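Wooden tops, plates and racks. Notes from the kitchen end, tidied up a bit in August and already out of date.

## Clearing the table

Start at one end. Doesn't matter which. Left to right if you're right handed, seems to go quicker.

- Food scraps first, into one bowl. One. Not a bit on every plate.
- Cutlery in a jug of warm soapy water straight away, handles up.
- Glasses off before plates. Always. An elbow will find a glass.
- Plates last, small on top of big.

Don't scrape on the table. Take the bowl to the plate or the plate to the bowl, whichever, but over the sink or the worktop. Crumbs in the joins of a wooden top are a nuisance, you end up at them with a cocktail stick. (An old toothbrush is better. Dry, with the grain.)

Bright plates are a good idea on a pale wooden table. You spot the one that's been left. White ones vanish till you sit down with your laptop and put your sleeve in the jam. 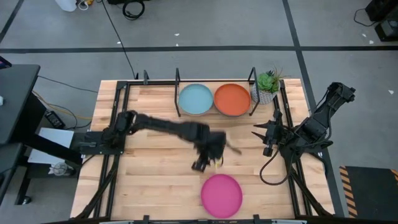
Wipe down once it's clear, and go all the way to the edges. Most people do the middle and stop. Damp cloth, wrung right out, along the strips and then a dry tea towel after. Puddles are what ruins butcher block, they sit in the joins and the wood lifts. If you've got any sort of rail or edging round the table, run a corner of the cloth along the inside of it, you'll be suprised what comes out.

Weekly: 

1. Sweep or hoover first. Soft brush head.
2. Wipe with a drop of washing up liquid in warm water. A drop.
3. Wipe again, plain water.
4. Dry it. Properly.
5. Leave everything off it for 15 minutes. Yes even the plant.

Pot plants on wood: saucer or cork mat under, every time. Water them at the sink, let them drain, then bring back. Succulents hardly want any so there's no excuse. I've got a lovely round black mark from a pot that "never leaks".

## Marks and rings

White ring = damp in the finish. Try a dry cloth and a warm (not hot!) iron over it, couple of seconds, look, again. Stop if nothing's happening after a few goes.

Black mark = it's gone into the wood. Sand or live with it. I mostly live with it.

Sticky patch: warm cloth laid flat on it, wait 2 minutes, lift off. Don't pick at it with a knife. Plastic bank card is ok if you keep it flat.

Pen: rubbing alcohol on a cotton bud, test underneath first. It'll take the shine off a varnished top if you scrub.

Turmeric: good luck. Sunlight shifts it a bit over a week or so. Same for beetroot on an oiled board.

Oiling. Only for oiled tops, if yours is varnished skip this whole bit. I use the Trurkine board oil, the small tin, goes further than you'd think. Thin coat, old t-shirt, wait 15 minutes and wipe off ALL the extra. If it's tacky next morning you left too much on. Then leave overnight before anything goes on it. Saturday evening is my usual, after tea, so nobody wants the table till morning.

Oily rags: lay them out flat outside to dry, don't ball them up and shove them in the bin. They can catch fire by themselves. Really can.

## Stacking plates

Rules, such as they are:

- Same shape with same shape. Shallow on shallow. A bowl in a stack of plates and the whole lot rocks.
- Biggest at the bottom.
- Two short stacks beat one tall one. Tall ones you have to lift to get at anything.
- Completely dry before stacking. Trapped water smells, and marks the glaze on the cheaper ones.
- Rough foot ring on the bottom? Bit of kitchen roll between. Only for stuff you care about.

If you're after lids as well they go somewhere else. On edge, in a file holder. I had them in with the plates for years and it was misery.

The everyday ones want to be between hip and shoulder. Not over the hob, not on the floor of the cupboard. Guest plates can go wherever you like, you'll be getting the steps out anyway at Christmas.

A rack on the worktop does the job of a cupboard if you're short. Mine's a Cevden, no longer made I think, but anything with a flat shelf and proper feet will do. Check for:

- Feet that don't scratch. Felt pads if they do, the stick on sort, cut to size.
- Shelf far enough off the surface to get a cloth under
- Ends a bit higher than the shelf so nothing slides off sideways
- No wobble. Push the top corner with one finger in the shop.

Mine was 23 quid and has had more use than the mixer, which cost a lot more and lives under the stairs.

Measure before you buy!! Measure the plates, not just the space. Rack that's too narrow for your dinner plates is just a shelf for saucers.

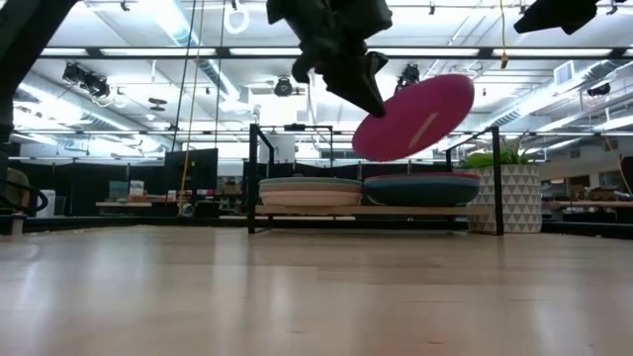
Colours next, because somebody always asks. We used to mix them all up, then gave up and sorted by shade, and it does save time putting away. Pale ones in one pile, the darks in the other: peach and cream on the left of the rack, blue-teal on the right, like so. A pink one coming back can go on either really, but pick a pile and stick to it or it wanders. Keep the two side by side on the one shelf, and leave a finger gap between if you've room, near touching is asking for a chip on the rim when you're in a hurry.

Put plates down, don't drop them the last inch. Tilt, one edge down first, then lower the rest. Quieter too. Kids get this quite fast if you make it the "no clink" game.

Wooden shelf on a metal rack: same as the table, wipe and dry. Lift it out every now and then if it lifts out and do underneath. Dust and grease together make a sort of glue. Bicarb paste, soft cloth, rinse. Metal bits just need a wipe and a dry, paying attention to the corners. If you see rust, fine wire wool and then a dab of cooking oil will hold it off for a bit.

Shiny tops show every smear, specially under ceiling lights. Look across it low down, chin nearly on the table, and you'll see where you missed. Microfibre, bone dry, last thing.

## Chips and scratches

- Grey lines on plates are mostly metal off the cutlery. Cream cleaner or bicarb paste, rub in circles, gone.
- Chipped rim: out of use for food. Good under a plant pot though.
- Crack you can feel with a nail, bin it. Wrap it in newspaper and write BROKEN on it for whoever empties the bin.
- Crazing (fine lines all over) on old plates, keep for show or for biscuits, not for anything wet.

Don't glue plates you're going to eat off. I don't care what it says on the tube.

## Plants near the washing up

Fine, they like it. Away from where you put the hot pans down. Turn the pot a quarter every week or it'll lean to the window and eventually into the rack. Wipe the leaves when you wipe the table, broad ones anyway, plain water, hand under the leaf. Big planter: put it at the end of the rack and not in front, or you'll be reaching over leaves for every plate and knocking soil in the clean stuff. Take dead leaves off before they drop.

Soil on the table: let it dry and brush it up. Wet soil smears, then it's in the grain.

## Bits I keep forgetting to add

Tea towels wash at 90 if they're plain cotton. Check the label on the printed ones, the Kodisness set I had came out pink all over.

Sponge: squeeze out, stand it on edge. Change it sooner than you think.

Cork mats do go mouldy underneath. Stand them up to dry.

Trivet for anything out of the oven, even on butcher block, even for a second.

Felt pads fall off about every 2 months on ours. Buy the big sheet and cut your own, keep it in the drawer with the string.

Okonkwo dish brush, the one with the replaceable head. Worth it. Get two heads at once, they're never in when you go back.

Drawer liners, still to do. Also what to put on squeaky cupboard hinges, I've a note somewhere. Candle wax I think, will check.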